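Weathering small models without wrecking the paint

I get asked about rust and grime more than anything else I do, so I'm putting my tips in one place. My test piece this month was a little tractor, and I ruined the first hood by rushing.

Let the base coat sit overnight. I know, I know — I never want to wait either! If you can still smell paint, leave it alone.

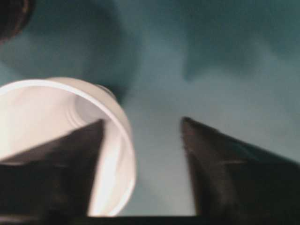 Then comes a gloss coat. A wash runs into the corners nicely over gloss, but on a flat finish it stains everything and you get a dirty gray tractor. I brush mine on thin and do 2 coats.

For the wash I thin brown oil paint until it looks like weak tea. Touch a loaded brush to a panel line and let it creep along by itself.

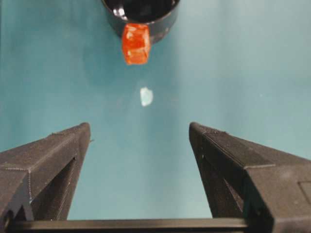 Leave it a few minutes, then wipe the extra off with a barely damp cotton swab, always pulling downward the way rain would. I use Mornix thinner for this, but any odorless one is fine.

Chips next. Tear off a bit of sponge, dab it in dark brown, blot nearly all of it onto a paper towel, and tap the edges where boots and tools would hit. Stop sooner than you want to.
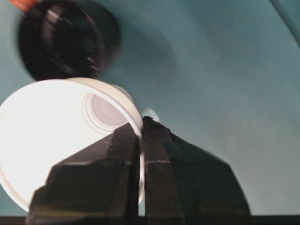
Fixing a mess

If a wash dries too heavy, thinner on a clean brush will usually lift it the same day. Chips that came out too big can be shrunk with a little of the base color. For a really bad patch I sand with 300 grit and repaint (the hood got this treatment twice).

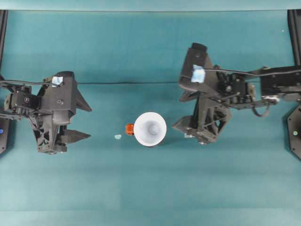 Cup and grippers on the teal work surface, from overhead.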